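Call for participants: The Desk Study

Kastance is looking for people to spend time at a desk that isn't theirs, move things about on it, put them back, and tell us what annoyed them. We pay for this. Many of you do it at work already, and the pay there covers other duties as well.

The study looks at small objects on shared desks: where they get put, who moves them, how long it takes the next person to find them, and the language used while looking. It's run by Tahira Jadoon, with Sohail Kakakhel handling bookings and Elba Gaete reading the diaries, every word, including the bits about your former housemates.

Small objects are harder than they sound. A stapler has a home. A coffee cup makes its own arrangements. Then there's the class of thing we call a Gerkau, after the first one logged: slim, smooth, a bit too nice to throw out, and inclined to roll. Every desk seems to grow one.
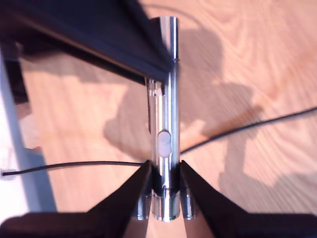
A Gerkau in good condition: chrome, rounded cap, small pale oval window partway along.

What you'd be doing

You'll come in for 3 sessions of two hours each. In each one you sit down at a wooden desk with monitors on it and a tray of small objects beside you, and you set the desk up the way you'd want it for an ordinary morning's work. Then you go and have a cup of tea. When you get back, somebody else has used the desk. You put it right again and write down what you did.

The diary is the main thing we're after. Up to 1,000 words per session, in whatever order they occur to you. Spelling doesn't matter. Strong feelings about cables are welcome, though you should know that Elba has read a great many of them and her sympathy is running low.

Some earlier participants lined everything up under the monitor and refused to discuss it. Others used the base of the stand as a shelf, which Sohail considers a moral failing and Tahira considers data. Both kinds of people are needed, preferably booked in on different mornings. 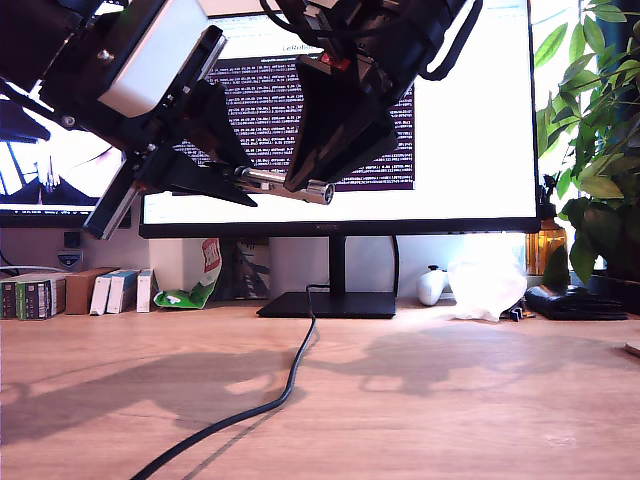
Do I have to be a tidy person to take part?

Untidy people are very welcome, and we're short of them at the moment. They tend to apply late, so please treat this as your reminder.

Who we're looking for

Anyone 18 or over who has shared a desk, a kitchen table or a front counter with at least one other person and come out of it with opinions. You don't need an office job. One of our best diaries came from Nighat Mengal, who ran a garden centre till for years and can describe the travels of a single marker in more detail than most people bring to their holidays.

You should be comfortable picking up and setting down small, slippery things, some of them metal, and sitting for two hours with breaks. If you need the chair or desk height changed, tell us when you book and it'll be sorted before you arrive. If you wear reading glasses, bring them. The diary forms were laid out by someone with excellent eyesight.

We can't take anyone who works for Kastance or for Korletey, our office supplier, as they've all picked a side on desk organisers.

You won't be marked on how your desk looks. Leave a wide clear space in front of the monitor, or fill it to the edges, as you see fit. The only thing we ask is that you don't tidy for our benefit – we can tell, and it ruins the afternoon.
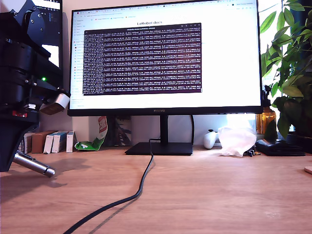
What you'll get

Each participant is paid $79 per session, by bank transfer, once the diary is in. A diary reading only "fine" counts as being in, but Elba will ring you.

Tea, coffee and biscuits are provided. Bus fares are paid back if you keep your receipts, and if you lose them we'd like a short diary entry about that too.

The findings go into a plain-language booklet in August, working title Brulesex. We know. Kayode Okonkwo named it, and he was the only one who filled in the form on time. Participants get a copy by post and appear under a made-up name, which you may choose within reason.

The room has a leafy potted plant and a long teal curtain. Please don't move the plant as part of your desk arrangement. It's been tried, and there was soil. 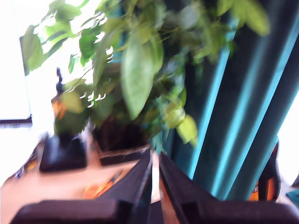 The plant, which is not part of the study.

How to apply

Send us a short note with your name, the mornings or afternoons that suit you, and a few lines about the most irritating thing on your desk. No CV, please. Applications close on Jun 12, 2021. Address your note to Sohail Kakakhel at Kastance, who'll write back with session times and directions to the side door.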